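トップ > ゲーム日記 > アドベンチャー > 「Odden」クリアしました

「Odden」クリアしました

終わってしまった……! 三晩続けて夜更かしして、昨日ついにエンディングまでたどり着きました。テキストアドベンチャーの「Odden」です。画面に出るのは文字だけ、こちらも文字を打ち込んで進めるという、いまどき珍しいくらい硬派な作りなんですが、これがもう楽しくて楽しくて。

舞台は北の海に浮かぶゲルシデ(Gerside)という島。主人公は灯台の引き継ぎにやってきた新米の灯台守で、前任者のオタカル・フバーチェクがいるはずなのに、着いてみると机の上に書きかけの日誌だけが残っています。最初のページが「952段目の手前で必ず休むこと」。いきなりこれですよ。灯台の階段がそんなにあるわけないのに、数えながら上ると本当に終わらない(笑)。この時点でもう心をつかまれました。

作者はチェスワフ・ステンピェンさんとグローリア・バレットさんの二人組で、Sowaという小さな名義で出しています。文章担当がバレットさん。短い文をぽつぽつ置いていくタイプで、部屋の説明はたいてい二、三行しかないのに、潮のにおいとか、扉の立てつけの悪さとかがちゃんと伝わってくるんです。読み返すと「あ、ここで言ってたのか!」という手がかりがいくつも埋まっていて、二周目の序盤だけでニヤニヤしっぱなしでした。

謎解きは約18か所。難しさはかなりばらつきがあります。港の滑車は見た瞬間にわかったのに、気象台の戸棚では一時間以上詰まりました。「調べる」だけでは駄目で、「裏を調べる」と打たないといけないところがあって、ここは正直ちょっと意地悪だと思います。でもヒント機能がとてもよくできていて、島の郵便局長テレサに手紙を出すと、翌朝に返事が届くんですよ。その返事が毎回微妙に的外れで、でも最後の一行だけ効いてくる。詰まっていないのに手紙を出したくなります。

入力の受け付けも親切でした。「ランプに火をつける」「ランプをつける」「点灯」、どれでも通ります。試しに「ランプに謝る」と打ったら、きちんと専用の返事がありました。何と返ってくるかは、ぜひ自分で試してみてください!

不満を挙げるなら、後半の地下水路です。似た通路が続くので、紙に地図を描かないとまず迷います。私は方眼紙を引っぱり出してきて、消しゴムのかすだらけになりながら描きました。いや、それも含めて楽しかったんですけどね。子どものころ、兄と並んで迷路の地図を描いていたのを思い出しました。

クリア時の手数は335手。もっと短くいけるはずなので、次は日誌を全ページ集めるルートに挑戦します。霧笛を鳴らさずに終わる結末もあるそうで、ネタバレを踏まないように掲示板を薄目で見ています。

同じ二人の前作「Ramach」も買ってしまいました。こちらは山岳鉄道の話らしいです。遊んだらまた書きます。「Odden」の日誌のページ、全部そろえた方がいたらコメントで枚数だけ教えてください。場所は言わないで!

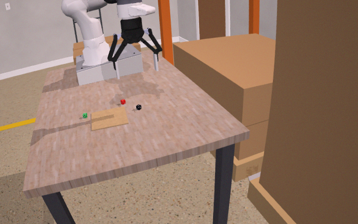
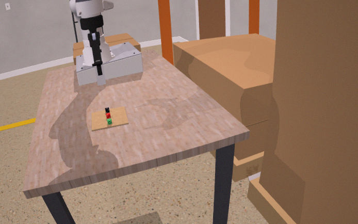

木目の天板のテーブルと白いロボットアーム(どちらもCG)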